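Lista de comprobación del puesto de servicio de bebidas
Centro Nuvside, sala de descanso de la planta baja
Revisión mensual, enero. Turno de mañana

Alcance: brazo de servicio Tromel, mesa de trabajo, dispensador de agua y zona de paso. El brazo sustituye desde el otoño al servicio manual de agua en la pausa. El personal de sala sigue en el puesto, con otras tareas.

1. Parada de emergencia
Estado: conforme.
Comentario: probada desde los dos pulsadores. El de la puerta queda tapado cuando se deja abierta la hoja derecha. Pedir tope a mantenimiento.

2. Marcas de distancia en el suelo
Estado: no conforme.
Comentario: la línea está a 900 mm del borde de la mesa, como pide la hoja de instalación, pero el tramo junto al office se ha borrado con la fregadora. Repintar antes de la próxima revisión.

3. Velocidad con personas cerca
Estado: conforme.
Comentario: limitada hasta 500 mm/s. El personal dice que en hora punta resulta lento y que la cola llega al pasillo. No se autoriza subirla.

4. Mesa y superficie de trabajo
Estado: conforme.
Comentario: limpia y sin cables sueltos. No dejar bandejas ni teléfonos encima durante el ciclo.

5. Dispensador, soporte y grifo
Estado: conforme con observación.
Comentario: soporte estable, sin holgura al empujarlo con la mano. La palanca del grifo va dura al final del recorrido. Se comprueba cada mañana a mano antes de habilitar el brazo. 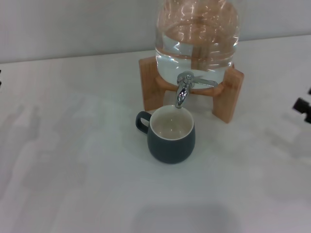 6. Posición de la taza
Estado: conforme.
Comentario: la boca del grifo debe caer dentro de la taza con margen. Las tazas altas de Bretholm no sirven en este puesto, el borde pega en el caño. Retirarlas del estante.

7. Derrames
Estado: no conforme.
Comentario: dos avisos en el mes por agua en el suelo. Falta el cartel plegable, que se llevó a la planta primera. La bayeta y el cubo sí están.

8. Registro de ciclos
Estado: conforme.
Comentario: 1550 servicios desde la última revisión, 717 de ellos en la pausa de las 10:30. Las paradas manuales están anotadas, aunque varias sin motivo.

9. Formación del personal
Estado: pendiente.
Comentario: el turno de tarde no ha hecho la sesión de Brophy. Hasta entonces no puede rearmar el equipo tras una parada y tiene que llamar al turno técnico. El rellenado del dispensador sigue siendo manual y ahora se concentra en una sola persona por turno; se propone rotarlo.

10. Consulta al personal
Estado: hecha.
Comentario: se valora no estar de pie sirviendo toda la pausa. Se pide aclarar por escrito quién responde del puesto cuando el brazo está parado. La ficha de funciones todavía describe el trabajo anterior.

Resultado: apto para uso con correcciones. Puntos 2 y 7 con prioridad alta.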